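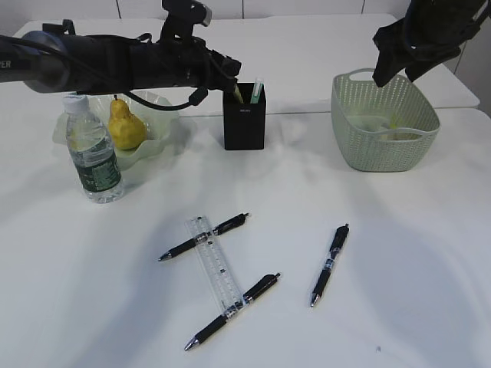 Brestine 桌面杂物表
说明文件，随数据一起分发，请不要单独删掉

版本日期：2026年5月24日，星期日
维护：Brestine 整理小组
格式：一个 CSV，一个别名表，一个单位说明

内容

主表一共 1,211 行，每行是一件会出现在桌面上的普通东西：碗、水果、水瓶、笔筒、笔、篮子，还有归不进任何一类的零碎。每行记名称、类别、颜色、材质、能不能装别的东西、通常放在哪里。最后这个“通常放在哪里”争议最大，后面单独说。

有人把这张表叫作“家居收纳标准”。它没有这个资格。它记录的是我们几个人对一批东西的叫法和归置习惯，换一户人家，有相当一部分要重写。项目早期的介绍里写过“覆盖日常桌面的绝大多数物品”，这句话已经删了，因为我们拿不出依据。

字段

name_zh：中文名，取最短的常用叫法。写“碗”，不写“精致果碗”。
category：类别，见下节。
color_main：主色。只填一个。
color_note：主色说不清楚的时候写在这里，比如“黄，带绿”。
material：材质。没有上手摸过、也没有标识可查的，一律填“未定”。
holds：能否盛放其他物品，填 是、否、勉强。
home：归位处。
label_text：物品上印的字，只抄看得清的部分，看不全的不补。
source：这一行是谁家的东西，用代号。

color_main 只填一个，是当初为了省事定下的规矩，现在看很别扭。一只梨黄里透绿，皮上还有斑点，填“黄”也行，填“绿”也有人能接受。两位录入的人各填各的，合并时撞出一堆重复行。改规则要回头翻整张表，目前没有人愿意做，所以只加了 color_note。用颜色做筛选的话，请把这两列一起看。

浅绿色更麻烦。“浅绿”“灰绿”“鼠尾草绿”“豆沙绿”在表里都有，边界全凭录入者当天的感觉。别名表把它们统一指向“浅绿”，代价是一只半透明的浅绿碗和一只偏灰的绿篮子在筛选结果里成了同一种颜色。放在一张桌上看，大多数人不会这么认为。

类别

容器：碗、篮、笔筒、盒、托盘
饮品：瓶装水、杯装饮料
食物：水果、点心
文具：铅笔、圆珠笔、马克笔、尺、橡皮
其他：以上都不合适的

瓶装水归在“饮品”还是“容器”，我们来回改过三次。满瓶的时候它是喝的东西，空了以后只剩一个瓶子。表里现在按录入时的状态归类，于是同一款瓶子可能占两行。我们知道这不优雅。提议过的替代方案是加一列“剩余量”，试填以后发现大家写的都是“差不多满”“还有点”，没有用处。

“其他”这一类有 143 行，比我们希望的多。里面混着该拆出去的东西，也混着懒得判断的东西，光看表分不出是哪一种。

归位处（home）

填法很简单：收拾桌子时，这件东西应该去哪里。笔进笔筒，水果进碗，零碎进篮子，水瓶靠边立着。

问题是“应该”两个字。来源 Fandik 的那批记录把水果一律放进冰箱，桌上不留；来源 Ritchie 的那批坚持梨要在外面放软了再说。两边都没有给出理由，都说一直是这么放的。我们没有裁定，两种写法都保留，用分号隔开。谁要是从这一列推导出“正确的收纳方式”，责任自负。

还有几条常见说法，我们收到过不止一次，这里一并交代态度。

“碗边带波浪的只能当摆设。” 看不出道理。能盛水果就填“是”，花边不影响 holds 这一列。

“笔筒越高越好用。” 对长笔也许是，短铅笔掉进高笔筒就得倒出来找。表里不设“好用”这一列，以后也不打算设。

“白桌面看着整洁，不用天天收。” 这话恐怕是不收桌子的人说的。白桌面上的橡皮屑和水印看得很清楚。表里不收桌面本身，只收桌面上的东西。

“透明容器能让人少买重复的东西。” 卖透明容器的都这么说。我们手上的记录既不支持也不反对，因为根本没记购买。

录入过程

录入从去年9月开始，每次收拾完一张桌子登记一次。第一批 190 行写得最认真，名称、材质、印字都核对过。之后质量起伏很大。录得快的时候，材质一列几乎全靠猜，后来把猜的都退回成了“未定”，所以这一列空得厉害。宁可空着。

有一批 30 行来自 Brirnero 样品柜，东西都是新的，标签朝外，摆得很齐。这批记录数据最完整，也最不像真实的桌面。做统计时建议先剔掉，再看结果变不变。

印字的抄录

瓶身标签、笔筒上的小标志，经常只能看见一部分，或者字太小。规则是能认几个抄几个，认不出就填“有字，不清”。早期有人凭包装颜色推断牌子，把推断写进了 label_text。已经发现的都改了，没发现的肯定还有。看到绿色标签就认定是某个牌子，这种写法请直接报错给我们。

已知问题

1. “笔”的粒度不统一。有的行写“铅笔”，有的行只写“笔”。插在筒里只露半截的，往往分不清是铅笔还是圆珠笔，照理该写“笔”，但并非每个人都照做。
2. 双色的马克笔，主色填的是笔杆还是笔帽，没有规定过。不要拿这一列去判断墨水颜色。
3. holds 填“勉强”的行，标准不明。有人觉得浅盘子算勉强，有人觉得不算。
4. 水果没有记录日期。放了几天无从得知。
5. 没有尺寸。有过一版带尺寸的，量法不一，有人量口径，有人量底，整列废弃。

适合用来做什么

给收纳清单起个头，对照自己家的叫法，练习整理一张乱表。做中文物品别名的参考也可以，别名表比主表靠谱一些。

不适合用来做什么

不适合拿来评判谁家桌子整洁。不适合当购物建议。不适合推算一般家庭有多少碗、多少笔，来源只有几处，而且彼此认识，习惯难免互相传染。如果在别的文章里看到“据 Brestine 表，平均每张桌子有几件文具”，那个数字与我们无关，我们没有算过，也不知道怎么算才对。

修改与反馈

改一行请附上改前和改后，并写明东西是否在手边。只凭印象的修改会被退回，我们自己凭印象填过的已经够多了。新增类别的提议请先去“其他”里找出五行以上能搬过去的，再来谈名字。

别名表的改动随到随收。主表每攒够一批合并一次，没有固定时间。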